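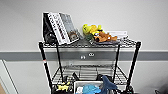
Prenside stores given until spring to replace old shelving

December 10, 2018

Shops and food businesses in Prenside have been told to check the load limits on their stockroom shelving, after a round of visits by the town's trading safety office found that many had no record of what their racks were built to hold.

Inspectors called at 140 premises in October. At 80 of them, staff could not produce a load notice or any paperwork from the supplier. Owners will be written to before the end of the year and have until spring to put matters right.

Ludivine Guillot, who led the visits, said most of the problems were cheap to fix. "We saw heavy tins kept at the top and paper towels at the bottom," she said. "Swap them over and you have dealt with half of it."

Two businesses were asked to empty their shelves the same day -- a bakery on Cullport Road and the storeroom behind the Koubek hardware shop. Both have stayed open.

The office advises owners to keep heavy goods below waist height, lock the wheels on any mobile unit while it is being loaded, and take bent shelves out of use. A notice showing the safe load should be fixed where staff can read it.

Free load notices can be collected from the office at Ustex House, room 402, on weekday mornings. Follow-up visits begin in the new year.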